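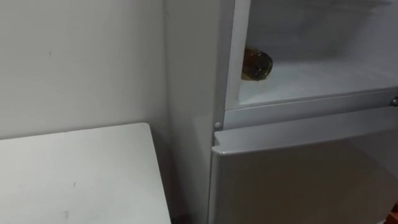

Yatziri Barajas wrote to us in September that she had stopped buying salad altogether, because every bag she brought home was brown by the third evening, and was there any point in trying again? We had so many letters of the same kind that we decided to give this month's kitchen item to the keeping of green leaves.

First, the short answer to Yatziri: yes, please try again, but buy whole heads and not bags. A cut leaf spoils much faster than a leaf which is still on its stem. The bag at the Skiditero market costs more and you get less from it. A whole lettuce looks like a lot for one person, I know. You can take the outer leaves one by one over the week and leave the heart for the end.

When you come home, do not wash everything at once if you have no time to dry it well. Wet leaves in a closed box become slimy very quickly. If you do have the time, wash them in a big bowl of cold water, lift them out with your hands (the sand stays at the bottom), and change the water until it is clean. Then dry them. I use an old cotton pillowcase: leaves inside, hold the end closed, go out on the balcony and swing it. My neighbours in Skerovance are used to this by now. After that put the leaves in a box with a piece of kitchen paper under them and another on top. Change the paper when it feels damp.

The coldest place in a fridge is often at the back, and the leaves should not touch the back wall, where they can freeze and turn to dark glass. The drawer at the bottom is made for them. Keep apples and ripe pears out of this drawer — they give off a gas which makes the leaves yellow. Tomatoes also give it, and they taste better in a bowl on the table anyway.

Parsley, dill and coriander I treat like flowers. Cut a little from the ends, stand them in a glass with two fingers of water, and put a thin bag over the top without closing it. Parsley kept like this is good for more than a week in my home. Basil is different and does not like the cold at all. It should stand in its glass on the worktop, away from strong sun.

Chives I have never managed to keep well in any way, so I cut them small and freeze them on the same day. If a reader has a better method, I would be glad to learn it.

Spinach and chard are also good for freezing when you see that you will not finish them. Put them in boiling water for one minute, then in very cold water, press out the water with your hands, and make small balls. One ball is enough for an omelette. From a market bunch of 300 grams I get 3 balls. Do not be surprised how little it is!

For leaves which are only soft, and have no bad smell or slime, twenty minutes in cold water is often enough to bring them back. Ákos Kocsis from the Oltow group puts his tired lettuce in soup with peas and a spoon of sour cream. I was not sure about hot lettuce before I tasted it, and now I make it also with fresh ones.

In the next issue we will write about root vegetables, and about the question of whether carrots should be kept with their green tops. (They should not, but the tops are good in pesto.) Please send your own advice to the usual address, or leave a note in the box at the Oltow shop before noon.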